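Tuesday, 2:40 pm

Back on mugs. I know, I said I was done with mugs, but Kirsten Desjardins came by before lunch with two of the old break room ones and asked why the tea rings come back a day after they've been wiped, and now I've lost most of an afternoon to it.

What I have so far. The rings that sit right under the rim are the stubborn ones. The bottom of the mug you can get with anything, a sponge, a paper towel wadded up, your thumb if you're desperate. Up at the rim the cloth wants to slide over the lip and you end up polishing the outside. Folding it in four made it worse (too stiff, it bridges right over the curve). Scrunched up works better, at least for me - Carter says he has always folded his and his mugs are fine. I have seen his mugs.

Cloths: Bayu bought a pack of 14 from Pasmont and they are decent, but they shed for the first few washes, so please run them through the machine before using them on anything you plan to drink out of. I washed 7 this morning and left the rest in the bag under the sink. NO fabric softener. Maëlle told me that ages ago and I ignored her, and the softened ones really do just push water around the mug!

Soaking: tried warm water with a spoonful of baking soda, left it while I answered email. Ring mostly gone on the first mug, still there on the second, which has a scratched inside, so maybe it's the scratches holding the stain and there's nothing to be done. Will try overnight.

Wiping order, for whoever does this next. Inside first, then the rim, then the handle, and the table last with the same cloth if it's still clean enough.
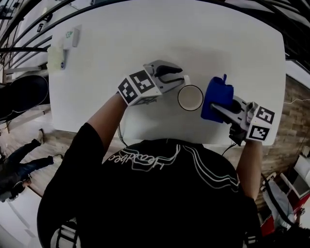
The handle is the bit everyone skips, me included. The inside of the loop gets sticky where fingers go, and you can't get a bunched cloth through it, so pull a corner through and saw it back and forth a few times. Takes no time at all. I'd also like us to stop parking wet mugs upside down on the table, they leave a circle on the white top and then somebody (me) is wiping that too.

To do
- overnight soak on the scratched mug, check before coffee
- ask Aroha if she still has the bottle brush, the skinny one
- tags on the cloths: cut them off or leave them? they scrape a little but they're handy for hanging
- tell Kirsten the rings are probably from the water and see if she believes me

Stopping here, the kettle's on and I need one of these back.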